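Diltanetti hand-crank pasta machine: one winter of noodles later

I bought the Diltanetti in February, when it was dark by five and I had run out of ideas for dinner. My old pasta machine was a hand-me-down with a roller that squeaked like a shopping cart, and I had been rolling dough with a pin for so long that my family had started asking for the boxed kind. Politely, but still!

It cost me 80 dollars at Juhász, the kitchen shop by the bus station, and I paid full price like everybody else. They had a Badow on the same shelf for quite a bit less. I turned both cranks in the store for so long that the man at the register came over to ask if I needed help (I did, a little). The Badow felt fine empty. The Diltanetti felt heavier and slower, and I liked that, so home it came.

Getting it set up

You get the machine, the crank, a table clamp, a cutter head that snaps on the back, and a booklet in six languages. The booklet tells you to run a scrap of dough through and throw it out before you make anything you plan to eat. Please do this. My first scrap came out with gray streaks all over it, the second one had fewer, and the third was clean.

The clamp is my first complaint. It opens wide enough for a normal table but my counter has a thick lip, and no amount of swearing made it fit. I ended up working at the end of the dining table, and that has turned into a habit. I put an old dish towel under the clamp so it doesn't bite into the wood. If your counters are thick, measure before you buy.

Rolling

This is where I got happy. The dial has nine settings and it clicks into each one with a good solid clunk, so you're never stuck halfway between a four and a five. I start on one, fold the dough in thirds, run it through again, and do that until it stops looking shaggy and starts feeling like an earlobe. Then I go down a number at a time. For fettuccine I stop at six. Seven is lovely for ravioli. I have been to nine exactly once, and the sheet was so thin that it tore when I sneezed near it.

My usual batch is 500 grams of flour and five eggs, which feeds all of us with enough left for somebody's lunch. The sheets come out even from edge to edge, and my old machine never managed that. It always rolled thicker on the left and I'd assumed I was the problem.

The crank does fall out. You're cranking along, one hand on the sheet, and the handle slides out of its hole and hits the floor. My friend Gyula Pálfi wraps a bit of kitchen string around the end of his to make it snug. I tried that and it works for a batch or two, and then the string gets floury and you need new string. For this money I'd like a crank that stays put. 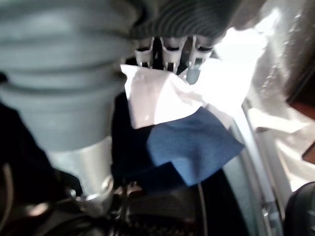 Cutting

Two widths on the cutter head, one for fettuccine and one for something skinnier that the booklet calls tagliolini. The wide one is great. Noodles drop out separated and all you have to do is catch them and toss them with semolina.

The skinny one is fussy. If the dough is even a touch sticky, the strands come out joined together like a fringe and you have to pull them apart one by one, with people standing around asking when dinner is. What fixed it for me was letting the sheets sit on the towel for ten minutes before cutting, and flipping them once. Flour both sides too, more than you think. I've only had one fringe incident after that and I was rushing.

Cleaning

No water, ever. I know it feels wrong. You let the bits dry, brush them off, and give the whole thing a shake over the sink. I bought a stiff Moreck pastry brush just for this and it gets into the corners better than the paintbrush I used before. A wooden skewer is good for the crumbs that wedge under the rollers. It takes me less time than washing the pot.

I did get some crusty dough stuck between the cutter blades after a very wet spinach batch (my fault, I didn't squeeze the spinach). I left it overnight, and by breakfast most of it tapped right out.

Should you get one?

If you make pasta twice a year, borrow one. If you make it most weeks, or you think you would if it were less of a chore, I'd say go for it. It's heavy, and it lives in the bottom cupboard next to the roasting pan, so there's some bending involved. The clamp is too small and the crank is annoying. But the rolling is so good that I forgive the rest - and the kids have stopped asking for the boxed kind, except my youngest, who wants the little wagon wheels, and I can't make those on anything.

Four stars from me. I'd give it the fifth if they sold a deeper clamp. I asked at Juhász and they wrote my phone number on a sticky note, so we'll see! In the meantime I'm trying a buckwheat dough next, half and half with regular flour, and I'll add a note here about how it cuts.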